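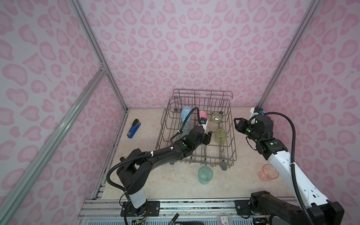
Junville Robot Club – FAQ

Same questions every term so they're all on one page now. If yours isn't here, email Veronika.

Who can join?
Anyone at the college, any course, any year. You don't need to have coded before. About half of last year's lot hadn't.

When and where?
After lessons, room behind the design workshop. Doors 4.15, out by 6. Ring the bell if the corridor is locked, we can't hear knocking over the compressor next door.

What does it cost?
Nothing for the first three sessions. After that £5 a term, goes on cable ties and biscuits mostly.

What are we working on this year?
Tidying tasks with two arms. Cups in and out of a dish rack is the first one. Then cutlery, then (if we get that far) folding a tea towel. Efraín wants to do the tea towel first. No.

Why cups?
Cheap, they don't break, and they're harder than you'd think. See-through ones especially, the depth readings go all over the place. Bring spare plastic ones if you have any. No glass please.

Do I get to drive the arms?
Yes, from your second session, once you've done the safety sheet. Pairs only. One on the controls, one on the stop button, swap after ten goes.

I did the safety sheet last year, do I have to do it again?
Yes. It's one side of A4.

How many goes do we need?
Target is 3,000 recorded by May. We had 234 at the last count so plenty left to do. Bad ones still get saved, just mark them as bad in the log. Don't delete anything!! Someone wiped over 300 last spring and we had to start the set again.

What do I write in the log?
Your initials, the task, good or bad, and a few words if bad. "Dropped it" is fine. "lol" is not.

What software is it?
Python, on the club machines. Gilberto has written a starter guide, it's in the shared folder under Start Here. Ignore the folder called Start Here OLD.

Can I use my own laptop?
For writing code yes. For running the arms no, club machines only.

Are we entering anything?
The Brandeo Cup, student section. Two arms, one table, ten minutes to clear it. Entries close October 1, 2026 and we need the names before then, so tell Virgilio if you want to be on the team. Six places plus two reserves. You can still come to club if your not on the team.

Who pays for the trip?
College covers the coach. Lunch is on you. Consent form needed if you're under 18, no form no seat.

Can I bring a friend / little brother?
Friend from college yes. Little brother, open evening only, sorry.

Something has stopped moving, what do I do?
Stop button. Hands out. Then tell Bohumila or whoever is running the session. Don't pull on the cables, and dont push a joint by hand while the power is on.

What should I wear?
Normal clothes. Long hair tied back, no dangly sleeves or lanyards.

Does it count towards anything?
You can use the hours for your skills award. Bring the form and we'll sign it, at the end of a session please, not in the middle.

Contact
Veronika Bognár, sessions and forms
Virgilio Rivera, competition team
Gilberto Palomino, code and logins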